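Beans going mushy before the middles are done, help please

bluepotlid
Hi all, first proper post after reading along since September. I got a Chamoun clay bean pot from my aunt (she moved somewhere with an induction stove and couldn't use it anymore) and I've now made three pots of white beans in it. Every single time the skins split and the outside goes to paste while the middles still have a chalky bite. I soak overnight, drain, cover with fresh water, put in an onion and a bay leaf and let it go on low. The flavor is lovely, I just wish I had beans instead of lumpy soup! What am I doing wrong?

ramif
Welcome! My money is on old beans. Clay gets blamed for everything but a bean that's been sitting in a warehouse for years will never cook evenly, whatever you put it in. Where are you buying them?

Denise T
Are you salting the soak? I put a good spoonful of salt in the soaking water and my split skins went away almost completely. I know my mother would faint, she always said salt makes them tough, but I've done it for ages now and they come out creamy all the way through.

hulme_at_the_stove
I'm with your mother, Denise, sorry. Salt at the end, always has been in this house. I think the real trouble is the heat. "Low" on a gas burner is still a fair boil in a small clay pot, because the clay holds on to it and keeps going after you turn down. Get a diffuser under it, or put the whole thing in the oven at 259 F and leave it alone for the afternoon. You want a bubble now and then and no more than that.

bluepotlid
259! That's very exact, Dennis!

hulme_at_the_stove
Ha, well, it's what my oven thermometer reads when the dial says 250, and I've stopped arguing with it. Set yours to 250 and you'll be fine.

Amber_I
Can I stick up for the salted soak? I did two pots side by side last winter with the same bag of beans, one salted and one plain, and the salted pot held its skins so much better that my husband picked it out without knowing which was which. Dennis is right about the heat though, so really you're both right and can shake hands.

I'd also ask about your water. Ours is very hard and beans took forever until I started using a tiny pinch of baking soda. Tiny!! Too much and they taste like soap.

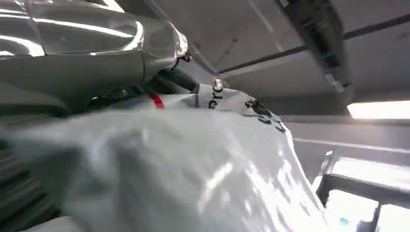
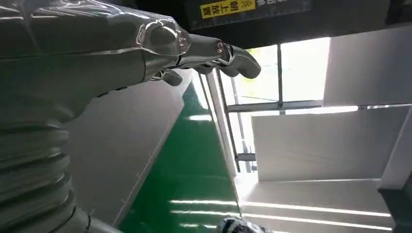 Anyway, bluepotlid, when you say you cover them with water, how far over? I go two fingers above the beans and top up from the kettle, never from the cold tap, partly for the beans and partly because I cracked a lovely old pot that way and I'm still sad about it.

bluepotlid
Only just covered, so maybe the top ones are poking out for part of the time. And the bag came from the back of my aunt's pantry along with the pot, so Rami may be on to something there too, oh dear.

ramif
There it is! Make soup with those and buy a fresh bag.

Denise T
Fresh bag AND salt in the soak.

hulme_at_the_stove
Fresh bag, yes. Leave the salt until the end and see how you like them, then try it Denise's way if you must.

bluepotlid
I've got a new bag soaking now, salted (sorry Dennis), and they'll go in the oven at 250 after breakfast with plenty of water over them. Does the lid stay on the whole time?

Amber_I
Lid on until they're tender, then off for the last bit if you want the broth thicker. Let the pot cool on a folded towel too, never straight on a cold counter.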